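设备采购与预算规划工程师招聘(机器人操作方向)

用人单位:Kunine 操作实验部
岗位编号:544
招聘人数:3 人
工作方式:全职,到岗办公
汇报对象:实验部设备负责人 Bình Châu

一、岗位背景

Kunine 实验部现有桌面操作工位分属两条线:Firska 线负责抓取与放置任务,Mai 线负责末端工具的更换与磨损测试。下一预算周期内,两条线将合并为统一的设备台账,新增工位的选型、报价、验收和折旧均由本岗位承担。合并后的台账在内部系统 Javudex 中维护,旧表格于三月停用。

目前的主要问题是耗材与固定资产界限不清。夹爪手指、腕部相机支架、线缆护套等部件单价低、更换频繁,过去一律随整机入账,导致整机残值偏高,而维护预算年年超支。新入职人员须在试用期内提出一套可执行的拆分规则,并在 Firska 线先行试用。

二、主要职责

1. 编制年度及季度设备预算,按工位列出整机、末端执行器、传感器、台面及照明的费用,单独列支备件。

2. 组织技术选型。与操作工程师确认行程、负载、重复定位精度、通信接口及手指安装尺寸,形成书面技术要求后方可询价。每项采购须取得不少于 3 家供应商的有效报价,独家供货须附书面论证。

3. 编写验收方案并到场执行。验收项目包括:手指开合行程与对称性、空载及满载夹持、腕部相机视场内手指可见范围、台面反光对图像的影响、急停响应。

4. 维护备件最低库存。夹爪手指须成对采购、成对更换、成对报废,不接受左右指混批。

5. 每季度核对 Javudex 台账与实物,差异须在季度结账前说明原因。

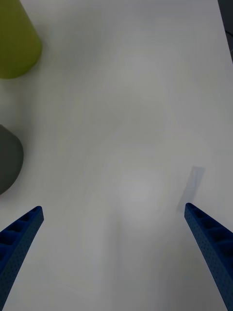

图 1 腕部相机视角:蓝色夹爪手指处于张开状态,台面左侧有物件。

台面与照明历来是选型中最容易漏项的部分。浅色台面便于分割物体轮廓,但在顶部光源下可能出现局部亮斑,手指投影也会进入操作区域。因此,报价单中的台面材质、表面处理方式和灯具位置须与相机参数一并评审,不得作为“安装辅料”打包报价。应聘者如有光学或机器视觉项目的采购经验,请在简历中注明所用相机与光源的大致规格。

三、任职要求

必备条件:

机械、自动化、工业工程或相近专业本科及以上学历。

具有机器人、自动化产线或实验室设备的采购、预算或项目管理经验,能够独立完成从需求确认到验收付款的全过程。

能读懂装配图和电气接口说明,能判断供应商所附技术偏离表是否影响使用。

熟练使用电子表格进行多方案费用比较,包括全生命周期成本、停机损失及备件消耗的估算。

书面表达准确。本岗位产出以技术要求书、评审记录和验收报告为主。

优先条件:

从事过增材制造零件的质量控制,了解镂空或格栅结构件的疲劳与变形检验方法。

有进口设备报关及保修条款谈判经验。

能使用英语或越南语与供应商进行技术沟通。

四、工作条件

办公地点与实验区在同一楼层。验收期间需在工位旁连续工作,须遵守实验区着装及急停操作规定。全年有少量供应商现场考察,差旅费用按公司标准报销。

试用期 3 个月。试用期考核内容为:耗材与固定资产拆分规则一份,单工位标准配置清单一份,以及一次由本人主持的到货验收。薪酬面议,按经验定级。入职前须签署供应商利益冲突声明,已持有相关供应商股份者应主动申报。

五、应聘材料

1. 简历,不超过两页。

2. 本人编写的技术要求书、预算表或验收报告一份,涉及原单位商业信息的内容请自行遮盖。

3. 选型短文一篇,最多 300 字。题目:现有工位需更换一对夹爪手指,原型号停产,替代型号的安装孔距不同。请说明应先确认哪些参数,费用应计入哪一科目。

材料请合并为一个 PDF 文件,文件名格式为“544-姓名”,通过 Kunine 招聘页面提交。初筛由 Bình Châu 负责,通过者将收到技术面试通知。技术面试在实验区进行,内容包括现场阅读一份供应商报价单并指出缺项,以及对一个已装配工位进行模拟验收。面试用报价单为中文,计算器由我方提供,无需自带电脑。

材料不齐者不进入初筛,可在补齐后重新提交。岗位招满即关闭投递入口。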